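Home / Posts / About / Contact

November, by Duarte Cunha
2 min read

The refurb bench at Stindier used to be six of us fitting processors by hand, around 30 boards a shift each. Now the arm does the placing and we load the plate, check the sockets and deal with whatever it rejects.

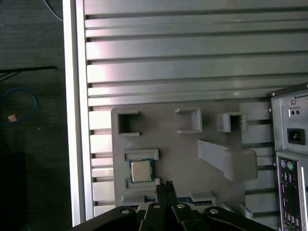
Meifang moved to testing and prefers it. Jianguo misses the handwork and has said so to the manager. My thumbs hurt less, but I stand more, and breaks now depend on when a batch ends. We've asked for that to change. Pay is the same so far.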